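3.2 Recording how objects are handled

Huddale's handling collection is lent to performers as well as to schools, and the loan forms say little about what happens to an object once it leaves the shelf.
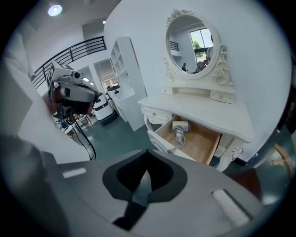 Figure 4. Two hand-held grippers, the nearer one with a black V-shaped jaw opening, the other carrying a black-and-white square marker.

We read 241 loan forms from the collection and compared them with notes kept by the performers themselves. Of the forms, 119 gave a reason for the loan, usually a single word such as "rehearsal" or "workshop". Only 21 mentioned touch, weight or sound. The performers' notes were much fuller on these points. One described learning to carry a butter churn by its lid, a habit the museum would normally discourage, and building a walk from it.

The Zastberg residency, held in February, took a different approach. Performers worked with museum staff for 90 minutes before any object was chosen, and the form was filled in jointly at the end. Staff wrote more under this arrangement, though they also found it slow, and two asked for the old form back.

We take from this that the wording of the form matters less than the point at which it is completed. A form signed at the counter records an intention. Section 3.3 looks at what the joint forms left out, in particular damage and minor repairs.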